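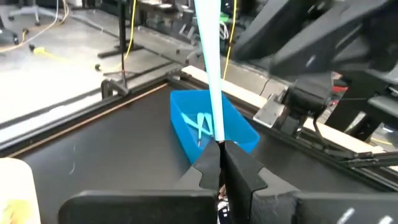 Figure 1. Blue tray on the black table top, with light-blue slender objects lying crossed inside it.

4.2 Where small things end up

I went into this part of the study thinking the containers would be the boring bit. I had a whole plan about sorting rules (by length, by use, by color) and the trays and baskets were just going to hold the results. Then I read back through the sorting notes and, well, most of what people wrote was about the containers! So this section is longer than the outline promised, and the part about labels has moved to 4.4.

Some background first. We logged 506 put-away choices across the Prulell and Miltis kitchens, where a choice means one object going into one container and staying there until the end of the session. If somebody changed their mind halfway, I only kept the last spot. Of those choices, 200 involved what I've been calling "long thins," which is my catch-all for anything much longer than it is wide: spoons, tongs, tweezers, skewers, straws, chopsticks. I know it's a goofy name. I tried "elongate implements" in an early draft and got tired of typing it.

Long thins are a pain in a low tray. Put one in and it lies flat wherever you dropped it. Put in a few more and they start crossing, and once they cross, picking out the one you want drags its neighbors along with it. The slender pieces in Figure 1 have settled into that kind of X and V tangle in the middle of the tray floor, and I'd guess anybody with a junk drawer knows the feeling. Slanted walls are nice for sliding a flat thing up and out with a fingertip (coins, lids, measuring cups), and I'd still choose a tray like this for those. For tweezers I'd want a divider, or a cup.

I should say what I mean by a tangle, as it comes up again in the tables. I scored a container as tangled if lifting one item moved at least 2 others. Petersen's older drawer scale asks for a rating by eye, and I started out with that, but my ratings on a Friday afternoon didn't match my ratings from the same morning, so I dropped it and went with the lift test.
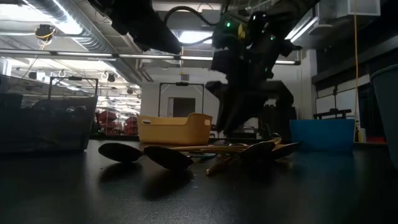
Spoons turned out to be the group I changed my mind about most. I had them down as easy, the same shape over and over, toss them in a crock and you're done. But a wooden spoon has a fat end and a skinny end, and people don't agree on which one matters. Look at the four in Figure 2, with their pale handles crossing toward the middle of the pile and the dark bowls fanned out to the sides. From a pile like that, some people grab the bowl, some people grab the handle, and whichever end they grab tends to decide how the spoon goes into the container. Handle grabbers put spoons in bowl first. Bowl grabbers did the opposite, and then complained later that they couldn't tell a big spoon from a small one without pulling it up to check.

Figure 2. Wooden spoons in a loose pile, with a yellow basket behind them and a blue bin to the right.

The low plastic tubs didn't help much with this, I'm afraid. A wooden spoon in a wide, low tub leans, slides, and ends up on its side, so you're back to the tray problem with bigger pieces. Where tubs did well was in carrying. A cut-out handle is a wonderful thing when you're clearing a table in one go, and I think that's why the Miltis group kept reaching for them even after I'd set out the tall Poda jars right next to the stove. I counted that as a preference for moving over storing, though I'll admit a fair reader could call it habit. The follow-up round, with 20 sessions and the jars already half full at the start, gets at this a little better, and I go through it in 4.3.

One more thing about color. I'd expected people to match like with like, blue things to the blue tray, and I saw very little of it. They went for whatever was closest and open.

Related items
Drawer dividers and the lift test: a short note
Tall jars, low tubs: storage height in shared kitchens
Wooden utensils and the which-end problem
Supplement: Prulell and Miltis sorting notes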